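From the Pantry Shelf: Notes on a Season of Swapping

Well, friends, the leaves are down, the furnace at the hall has been persuaded to run for another year, and the Dritis Street Pantry Swap has come to the end of its third season. I promised a proper write-up in the last newsletter and then ran out of room because of the recipe for pickled green tomatoes, which took up far more space than I had planned (and which several of you have since made, so I'm not a bit sorry). So pour yourself something warm, because I've been saving things up since spring.

For those who are new to the neighborhood, the swap is simple. You bring what you have too much of, and you go home with something you don't have. It started with zucchini, as these things do. That first summer a few of us on the Butura side of the park had planted with more enthusiasm than sense, and by August we were leaving squash on each other's porches after dark. Somebody put out a card table with a sign on it, and somebody else added a jar of plum jam, and it went on from there.

This year 131 households came through at least once between May and October. We know that from the sign-in book, which a lot of you use for writing long messages to one another as well, and I hope you'll keep doing it. I sat down with it one Tuesday to copy out the addresses for this mailing and lost the whole afternoon reading about bread starters and whose hens had quit laying. There is a very good argument in there about rhubarb leaves that goes on for four pages.

The home canners outdid themselves. We had apple butter from early September on, three kinds of chutney, a pear and ginger preserve that was gone before the coffee was ready, and so many dill pickles that we had to give them their own end of the table. Please remember to write the date and the contents on your lids, even when it seems perfectly obvious what's inside. I took home a jar in July that I was sure was peach, and I had it halfway onto a bowl of ice cream before I found out it was mustard. Very good mustard, I should add, and if it was yours I'd love the recipe.

The dry goods shelf was new this season, and I had my doubts about it. I thought it would fill up with half boxes of stale crackers. But what came in was lovely – popping corn, dried beans in more colors than I knew beans came in, herb salt, and some wonderful dried mushrooms with a note tucked in about how long to soak them. The family who run the Hà bakery brought bags of toasted sesame seeds several weeks running, and I have put sesame seeds on nearly everything since, including a baked potato, and I recommend it.
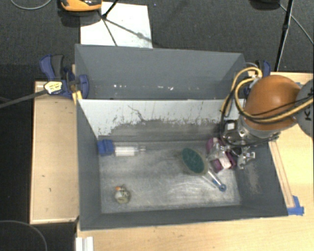 Can I bring store-bought food to the swap if I don't garden or can? Store-bought food is very welcome as long as it's sealed and still within its date, and it counts the same as anything homegrown.

I mention it because the question comes up nearly every week, usually from somebody standing by the door looking a little shy, and I'd hate for one person to stay home over it. A bag of rice is a fine thing to bring. So is a box of tea you tried and didn't care for. One of our steadiest regulars has never grown so much as a radish and brings a sack of good flour every month, and there are quite a few birthday cakes in this neighborhood that would not have been baked without it.

Now, a word about jars, which I know I bring up every year. We began the season with plenty and finished it with 32, and a good many of those have no lids. If you have empties sitting in the basement, please give them a wash and drop them off at the side door any morning before ten. The wide-mouth kind are the ones we run short of first. Rings are useful too, but please check them for rust, and don't send used flat lids, as they won't seal a second time and I worry about somebody picking one up by mistake.

The seed envelopes were another surprise. We thought we'd have a shoebox of them and ended up with a cabinet drawer, mostly beans, marigolds and tomatoes, plus a speckled lettuce that came originally from somebody's aunt. They'll be put out again in early spring. If you saved seed from anything this fall, make sure it's good and dry before you seal it up. I lost all my squash seed to mold two winters ago by being in a hurry, and it was a squash I'd been growing for years.

On the money side, there isn't much to tell. The soup supper paid for the hall through the winter, and what was left over went toward a second folding table and a decent coffee urn. The old urn had begun to make a noise like a goose, and people meeting it for the first time were apt to jump.

Over the winter we'll be meeting once a month in the downstairs room in place of every week outdoors. The plan is to have a short lesson each time for whoever wants to stay. So far we have sauerkraut, marmalade when the citrus is good, and plain white bread for people who've been scared off bread. I'd like to add something on drying herbs if one of you would be willing to lead it – it needn't be fancy, and there will be cake.

Also, whoever left the blue enamel colander behind after the last swap, it's on the hook by the sink. It has been very useful, so you may want to come for it soon.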